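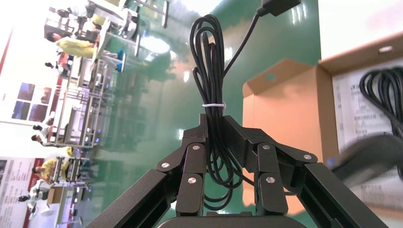

Search the notebook Enter keywords Go

2 min read

Wednesday, October, started writing this up just after lunch

Overvote test on the Utlow school board page, second try. I'm putting it all down while I still remember which pile was which, so forgive the rambling, and if you only want the outcome, skip down to where the piles get sorted out.

The question from Skovbridge was the same one they brought us in the spring. The school board race is a "vote for two" contest and it sits right under a long run of "vote for one" contests, and people get into the rhythm and either fill one oval and move on or, more worryingly, fill three. The county clerk's office can't change the order of the contests (that's set in the code and there's no arguing with it), but they do have some freedom over the heading, the shading and where the instruction goes. So those are what we get to play with.

We had three layouts this time. A is what they use now, with the instruction in small italics under the title. B puts "Vote for up to two" in bold on its own line with a gray bar behind it. C is B plus a repeat of the instruction at the top of the second column, where the candidate list spills over. I had high hopes for C and I'll confess I drew most of it, so read what follows with that in mind.

Manolakis printed the sheets for us on the heavier stock, and they came out beautifully crisp, except that the gray bar on B is darker than the proof. I held the two side by side by the window and there's no mistaking it. Lefteris Raptis thinks it's the same gray and the paper is just taking more ink. Could be! Either way it has to be checked before anybody at the clerk's office sees it, because a dark bar close to the ovals is just the kind of thing that makes a scanner unhappy, and I'd hate to fix the voter's mistake by handing a new one to the machine.

We ended up with 228 usable mock ballots across the sessions, which is better than I'd dared hope after the first evening, when the rain kept people home. Everyone got the same little speech at the start and as long as they liked to finish. Most were done well inside 15 minutes. One gentleman took a good deal longer and read every word of both charter questions twice, moving his lips, and I wanted to hug him.
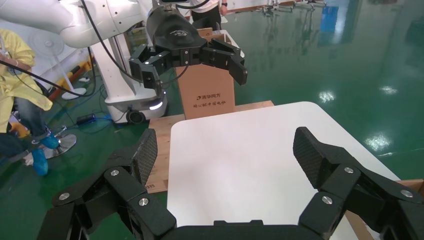
Back to the piles. My first sort was wrong and had to be redone. I'd put ballots with a crossed-out oval in with the overvotes, and under the marking rules Skovbridge gave us, a clear cross-out with another oval filled goes to a person for review. It isn't an overvote until somebody looks at it. So there are now three trays – overvote, review, and everything else – and the tray labels are in my handwriting, sorry in advance.

With the sort done properly, A is clearly the worst of the three for overvotes, no surprise there. B and C are so close to each other that I wouldn't bet a sandwich on the difference. What C does seem to do is produce a few more people who vote for two in the first column and then two again in the second, as if the repeated instruction had started a whole new contest. I went back through the comment cards and one lady wrote exactly that: "I thought it was another school board." So much for my high hopes. I'm a bit sad about it, but I'd much sooner hear it from her in October than from a canvass board later on.

Undervotes I haven't touched yet. They're harder anyway, as plenty of folks really do only want one candidate and there's nothing on the paper that tells you whether they meant it. Lefteris wants to ask a follow-up question at the exit table next time. I go back and forth on that. It would be useful to know, but the moment you ask people whether they meant to leave something blank they start to feel they've failed a test, and then they say whatever sounds best.

The Nurker sheet feeder jammed again on the folded ones. We folded around 20 of them the way an absentee ballot comes out of its envelope, and it's the second crease it dislikes, every time. Flattening them under the big atlas overnight helps a little. The flat ones went through without any fuss. I've left the jammed sheets clipped together in the blue folder with the crease side up, please don't straighten them, I want to measure where the fold lands against the timing marks.

Things to do before we talk to the clerk's office again:

Ask Manolakis for the ink setting on the gray bar, and for one sheet reprinted lighter.
Try a version D: B's heading, with the whole school board list kept in one column, even if it means pushing the charter questions to the back.
Have somebody who isn't me re-sort the review tray without seeing my tally first.
Type up the comment cards, all of them, including the one about the pens.

The one about the pens is fair, by the way. They were terrible pens. I've ordered felt tips.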